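Huvel student project, workshop notebook
10 September 2021
Present: Omar Zein, Wakana Takeda, me. First years joined after lunch.

Goal for the day

Get both hand units recording properly in the big room, with tags tracked, and come away with enough usable takes to start the labeling before the Gremport round in November. The Gremport task is still pick, hand over, place. The rules update did not change the objects, only the table height, and our stand already adjusts past that.

Carried over from the previous entry: the finger pads on the left unit were peeling, the recorder script dropped the last few seconds of every file, and the spare cable from Raltent had not arrived. The pads are done. Omar reglued them and clamped them overnight and they look fine. The script is fixed (see below). The cable is still not here.

Setup

We moved everything from the bench room to the big room because the bench room is too small for two people to work facing each other with units in hand. Wakana had the key from Matsuda, who also asked that we leave the furniture as it was. Battery chargers went on the extension near the door. I kept the laptop on the floor beside the case and would not do that again. My back hurts and the vent was picking up dust.

Order of setup, for whoever does it next time:

Charge first, then cards, then tags. If a card is not seated the unit still starts up and still shows the green status on the laptop, and you only find out at export. Check for a new file after a short test take.

Sync both clocks from the laptop before anyone picks up a unit. We forgot this and had to throw away the first block. Omar wants the recorder to refuse to start without a sync in the last hour. I agree, it is a small change and he has taken it.

Lens caps go in the case lid, in the foam slot. We are down to one spare.

Tag visibility

We wanted to know how often one unit can see the other's tag when two people work close together. In the bench tests the tag was in view nearly all the time, but those were done with one unit sitting on a stand, and nobody's arms were in the way.

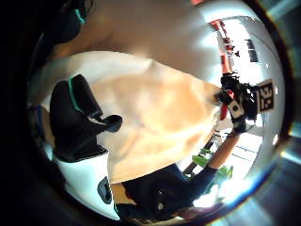 Tag detection at close range is going to depend mostly on arms and on the angle of the other unit. The lens is so wide that a forearm near it takes up the middle of the view, and there is little left around it to work with. In this one the 33 reads clearly by eye, even tilted and bent by the lens, with the cables fanning out over the top of the unit and not across the tag face. The wide white area behind is bright but it has not eaten the border of the tag. I would have guessed the detector would fail at that tilt, so I pulled a few takes like it and ran them through separately. It held the tag for as long as the border was complete. It gave up as soon as any corner was covered, even by a single cable.

So cables first. The bundle on the units is messy and every person who holds one ends up bending it a different way. Wakana suggested a short printed arm to carry the bundle up and back. I would prefer plain fabric tape and a tie for now, so we can move it. We agreed on tape for the next recording day and a printed part if the tape position turns out to be stable. She is drawing the part anyway.

The other thing is the holding position. With elbows in, the forearm crosses the other person's lens at nearly every handover. With elbows out a bit it clears, but people get tired quickly and drift back in. I do not think we can solve that with instructions. We should accept the drop and let the filter fill short gaps. Omar's filter currently fills up to 6 missing frames and then marks the segment as lost. He wants to raise it. I would leave it until we have looked at what the motion does inside the longer gaps, because a handover can be over in a very short time and we would be smoothing over the part we care about.

Recorder script

The lost seconds at the end of each file came from the write buffer not being flushed on stop. Omar found it. When stop was pressed, the process ended before the buffer was on the card. It now waits for the write, and the status stays yellow until it is finished. Please wait for the yellow to clear before pulling a card. I wrote this on the case lid in marker too.

While in there he also changed the file naming, so a take is now unit, then session, then take number. Old files keep their old names. The import tool reads both. Do not rename old files by hand, the labels point to them.

Numbers

266 takes recorded, both units together. After the import check 47 are marked bad. Most of those are from the block before the clocks were synced, so they are fine as video and useless as pairs. I have kept them in a separate folder for the exposure work below, where pairing does not matter.

The rest are stop pressed too early, or a person talking to someone and forgetting the unit was running. The first years did well once they had a few tries each. They tend to start moving before the start tone, so the beginning of their takes needs trimming. I would rather trim than ask them to redo it.

Exposure

The big room is harder than I expected for this. Windows along one side, recessed lights across the ceiling, and people turn toward and away from both during a take. Auto exposure chases the windows. When a unit swings from the glass to someone's jacket the picture goes dark and takes a moment to come back, and during that moment the detector loses everything. We tried locking exposure at a middle value, which keeps the near stuff readable and gives up on the windows.

I sat down with Wakana and went through stills from the day to decide what we can live with. Our rule so far: near objects and clothing must keep texture, the ceiling should keep separate lights, the windows may blow out. Wakana would like to add that the color of small red objects must survive, since the Gremport set has red pieces in it. That is fair and I have added it to the check sheet.

One still we used for writing the rule is pasted in. The ribbing in the cream knit is there, and so are the small dots in the navy padded fabric under it, which is the harder one. The ceiling lights stay apart from each other. The windows are washed out with only faint shapes in them, and we let that go. The red and orange pieces farther back still look red and orange to both of us. The plant leaves are against the glass and I expected them to go to plain black, but they are still green.

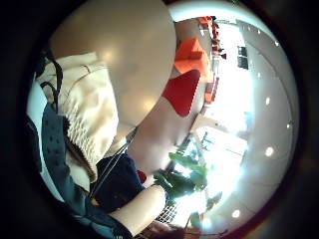
Locked exposure, test plan

Record the same short handover at 2 locked values, with the same people standing in the same places, first facing the windows and then with their backs to them. Run the detector on all of it and compare lost segments per take. Wakana will write the sheet. I will do the runs. Please do not change gain between runs, last time we had three things changing and could not say which one did it.

Blinds are the obvious question. Gremport has not said what the hall is like. I wrote to ask and have had no answer. Until we hear, I want the system to cope with daylight, so blinds stay up for our recordings.

Grip and finger wear

The dark glove covers on the fingers are holding. I looked at the teal edging on the left unit and the stitching is sound. Omar reports the right unit closing slower than the left. It feels the same to me by hand. Needs a measurement, a luggage scale and a stopwatch would do. Not urgent.

A first year asked whether the fingers need to be the same on both units. For the model, yes, or at least it is one less thing to explain. If you replace a cover, replace it on both.

Also the trigger on the right unit squeaks. It can be heard in the audio. We do not use the audio.

Storage

The lab drive is filling up. Everything from the day copied across and the checksums matched, so the cards can be wiped, but leave them until Omar has made the second copy. I left a note on the card box. The import took roughly the length of a long lunch over the cable and I did not try wireless.

To do

Omar: sync check before start. Second copy of the day's files. Look at longer gaps in the handover takes, send me the list before changing the filter.

Wakana: test sheet for locked exposure. Cable arm drawing, no print yet. Ask Matsuda for the big room again, a full afternoon if possible.

Me: chase Raltent about the cable. Tape and tie the bundles on both units. Order lens caps. Trim the starts on the first years' takes. Bring a folding table for the laptop.

Open: hall lighting at Gremport, grip speed on the right unit, whether labeling starts with the handovers or the plain picks. I lean toward the picks, Omar toward the handovers. Decide when the trimmed set is up.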